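3.2 Soft toys as dust reservoirs

Bedding, carpet and upholstered furniture account for most of the sampling effort in studies of household dust. Soft toys are usually grouped with bedding or left out. The grouping is convenient for the analyst but does not match how the items are used in the home. A pillow stays on a bed and is washed, or at least has its cover washed, on a fairly regular cycle. A soft toy moves between bed, floor, car and couch, and its washing depends on a parent noticing that it is dirty. The two kinds of item were therefore treated separately in this study.

Thirty-four households took part. Each was visited once in September by one of two field workers (Omoregie and Seo), who followed the same room order: child's bedroom, living area, any second bedroom used by a child, then hallways. All soft toys with a longest side greater than a hand's width were entered on the inventory sheet. The sheet recorded pile length (short, medium, long), filling where a label gave it, the surface on which the toy was found, and the parent's account of the last wash. A total of 439 toys were entered. Of these, 26 were set aside before analysis, either because the child objected to the toy being handled or because the toy held a battery pack that could not be taken out.

Families were asked not to tidy before the visit. We have no direct check on whether this was followed. Two parents said at the door that they had picked up in the living area the evening before, and the resting surfaces noted in those homes should be read with that in mind. They were kept in the data set. Removing them changed the order of no category in Table 4.

Resting surface was coded in five classes: bed, soft furniture, hard floor, carpet or rug, and container. A toy on a blanket that was itself on the floor was coded to the floor class under the blanket. This rule was agreed after the first few visits, when it became clear that the field workers were treating such cases differently, and the earlier sheets were recoded from the written notes. Toys in a container were coded as such whether or not the container had a lid – a weakness of the sheet, given that an open container gives little shelter from settling dust. 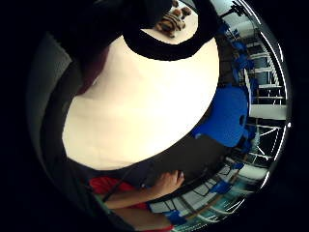
Floor contact was the most common state in which soft toys were found during the day. With hard floor and carpet taken together, 189 of the toys on the inventory were on the floor at the time of the visit. The orientation of the toy matters for sampling. A seated toy touches the floor over a small patch at its base, and dust from that patch can be lifted with a single pass of the nozzle. A toy on its side, such as the striped tiger in Figure 3, has a long contact strip that runs over the body, the limbs and part of the head, while the opposite flank is exposed to dust falling from above. The two flanks were sampled onto separate filters wherever the toy was large enough to allow it. Where it was not, both were taken onto one filter and the sample was marked as pooled.

Sampling used a hand-held vacuum with a fixed nozzle and an in-line filter cassette. The nozzle was drawn along the pile and then against it, with the toy held still on a clean sheet of paper. Striped and patterned toys gave no special difficulty, although loss of dye onto the filter was seen with some long-pile items and had to be separated from dust by eye under low magnification. Filters were weighed before and after use, sealed, and kept frozen until extraction. Blank cassettes were carried to every home, opened for the length of one sample, and closed again.

Dust yield per unit of surface was higher for long pile than for short pile on every resting surface. The difference was widest for toys kept on beds and narrowest for those on hard floor. One reading is that hard floors hold little dust of their own to pass on, so that most of what a toy picks up there arrives from the air. Another is that toys on hard floor are moved more often and lose dust as they are handled. The present design cannot separate these. A repeat-visit design, in which the same toys are found and sampled over several days, would be needed, and it would put a greater load on families than was thought fair here.

Parents' accounts of washing were of limited use. Many answers took the form "when it needs it" or "a while ago", and these could not be placed on the scale printed on the sheet. Where a definite answer was given, toys washed within the past month had lower mite allergen levels than those washed earlier, but the spread within each group was wide. Drying method was not asked about. It should have been: warm tumble drying kills mites that survive a cool wash, and a thick toy dried slowly in the shade may stay damp at the core for some time.

The resting surface of a soft toy was a poor guide to its allergen load when taken alone. Pile length and time since washing, where known, both did better. Bedroom toys are considered again in Section 3.3, where the results are set against those for pillows and mattresses from the same rooms.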